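Oko: A Frame Filter for Hand-Held Gripper Recordings
Project report, Pongsak Noiphan and Fouad Shehata

1. Background

The manipulation group trains its pick-and-place policies on recordings made with a hand-held gripper. A person carries the gripper through a task and the wrist camera records what the policy will later see. Before training, the recordings go through a tool called Takness, which estimates the camera path and cuts each recording into episodes.

Takness drops an episode when tracking is lost. It does not check whether the target object can be told apart from what is behind it. We wrote Oko to add that check.

2. Data

We used 3,733 frames sampled from 216 episodes. All of them are cloth pickups from furniture. Fouad labeled the cloth outline in 1,000 frames by hand. The rest were labeled by the segmentation model and corrected where the outline was clearly wrong. Episodes were assigned whole to either training or testing, so frames from one episode never appear on both sides.

3. Method

Oko has two stages. The first is a small segmentation network, Nasr, which gives a cloth mask for each frame. The second compares color and brightness inside the mask with a band of pixels just outside it. The result is a score from 0 to 1. An episode is kept if its median score stays above a threshold set in the config file.

Our first version used brightness only. It scored dark backgrounds too low, because a strong blue and a charcoal gray can be close in brightness once exposure has adjusted to a bright ceiling. We moved the comparison to Lab color space and kept brightness as one of three channels.

4. Results and problems

With the Lab version, cloth on black upholstery was kept in most cases, and white cloth on pale cushions was rejected as we wanted.

Reflections were the main source of bad masks. Nasr sometimes marked striped glare on a seat as part of the cloth, mostly at close range where the chair takes up much of the view.
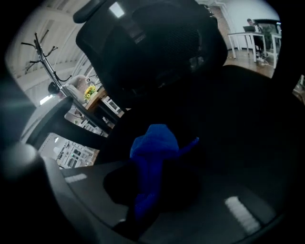 We tried two fixes. Masking out low-saturation pixels removed the glare but also removed gray and white cloths, so we dropped it. Training for another 2,000 steps with synthetic glare patches pasted onto dark surfaces worked better and did not hurt the pale cloths. That version is the one in the repository.

The gripper fingers are handled with a fixed mask. It has to be redrawn if the camera mount is changed.

5. Remaining work

The threshold was tuned on recordings from one room. We planned to repeat the test in the Rusau lab in December but did not get access in time. The scripts for that test are in the eval folder and need only a new path list.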